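Skip to main content
Home > Newsroom > Products

Sastska Brings Budulo Desk Whiteboard Set to Classrooms and Small Offices

Framed board, marker and eraser now sold together, with spare parts available one at a time

Sastska today announced that its Budulo desk whiteboard set is open for orders from schools, tutoring centers, clinics and small offices. The set has a rectangular whiteboard with a thin aluminum frame, a white-barreled marker and a blue eraser. It is meant to lie flat on a desk or table and to be written on, wiped and written on again all day.

The company has sold wall boards for years. Customers kept asking for something they could put down between two people. A teacher working through long division with one child does not want to walk to the front of the room, and a receptionist taking down a delivery time does not need a board the size of a door.

"We had a good wall board and people were laying it on tables," said Prasert Thepsuriya, who heads product work at Sastska. "It was too big for that. The corners stuck out and people caught their sleeves on them. So we started over with the table in mind."

The set was tried out over one school term at Skesau, a learning center in the Thammasiri district, where 307 students used the boards for math, spelling and drawing. Staff kept a running list of complaints and sent it to Sastska every month. Two changes came out of that list. The frame was made lower so a hand can rest across it while writing, and the eraser was made longer so that it covers more of the board in one pass.

The students also asked for more marker colors. Those are not part of this release. The marker in the set writes in black, and Sastska says other colors will follow if enough schools order them.

Wiping and care

Any whiteboard will show light gray streaks after a day of use. Dry wiping moves most of the ink but leaves a thin film, and the film builds up. Sastska recommends the following for the Budulo board:

Wipe with the dry eraser after each use, working in one direction.
At the end of the day, go over the board with a damp cloth and dry it.
Leave writing on the board no longer than overnight.
Store the marker lying flat with the cap on.
Tap the eraser clean outdoors once a week. Do not wash it.

Old writing that will not come off can usually be loosened by tracing over it with fresh ink and wiping right away. Scouring pads should not be used. They scratch the surface, and scratched boards hold ink for good.

"Most of the boards that come back to us have nothing wrong with them," said Jianhua Du, who runs customer service. "They need a damp cloth. We put the care card in the box in large print this time, and I would ask people to please read it before they call – but they can call."

Spare parts

Markers dry out and erasers wear down well before the board does. With earlier Sastska products, customers had to buy a full set to replace either one. Budulo markers and erasers can be ordered singly or in boxes. The first production run is 821 sets, with 400 extra erasers set aside for replacement orders. Schools that took part in the Skesau trial may swap worn erasers at no charge until the end of the school year.

The board has no tray. This was discussed at length during the trial, and staff were split on it. A tray keeps the marker from rolling away, but it also stops the board from lying level and makes it awkward to stack. Sastska chose to leave it off. A clip-on tray will be looked at again for a wall-mounted version.

Storage takes little room. The boards stack face to back, and the center at Skesau keeps nearly 60 of them in one low cabinet with a sheet of paper between each pair. The paper is there to protect the writing surface from grit and can be reused until it gets dirty.

Photos: board, marker and eraser

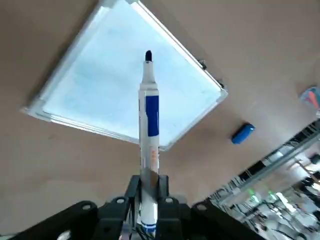

Whiteboard marker, white barrel with blue label

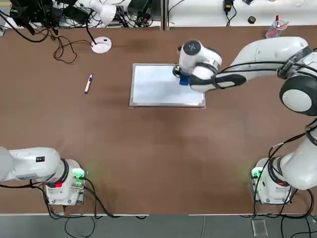 Blue eraser on the right half of the board
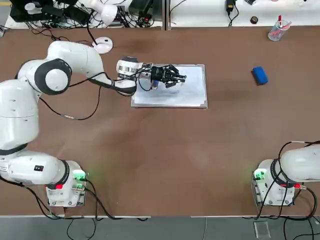 Board lying flat on the tabletop

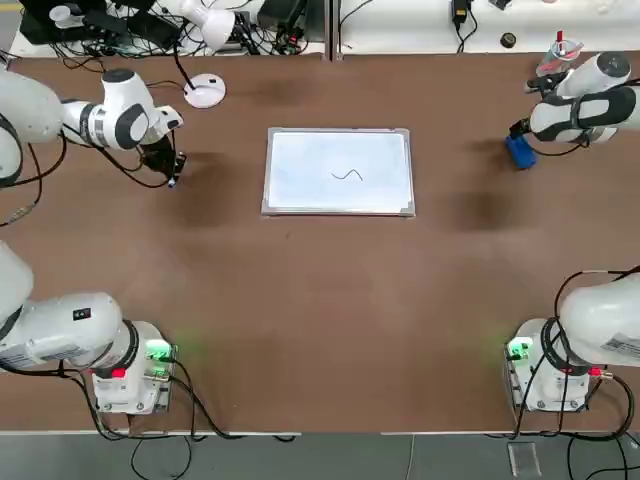
Blue eraser, to the right of the board

Ordering

Orders are being taken now through the Sastska website and by phone. Schools may pay by invoice. Sets ship in cartons of ten, and single sets can be picked up at the Thammasiri showroom. Shipping to schools in the district is included in the price. Other buyers will be quoted a shipping cost before the order is confirmed.

Teachers who would like to try the board before ordering can borrow one set for two weeks. Requests should come from a school address and should say what grade the board will be used with. Borrowed sets may be kept and paid for, or sent back in the same carton.

Sastska will hold an open day at the showroom on Sunday, with doors open from 10 a.m. to 3 p.m. Staff will answer questions about the desk set and the wall boards. Visitors may bring one old whiteboard for cleaning, as long as it can be carried by one person. Parking is behind the building.

About Sastska

Sastska makes whiteboards, notice boards and writing supplies for schools and workplaces. Its products include the Budulo desk set and a range of framed wall boards. The company's showroom and workshop are in Thammasiri.

Press contact

Jianhua Du
Customer Service, Sastska
Review sets are available to education and office supply publications on request. Please allow one week for delivery.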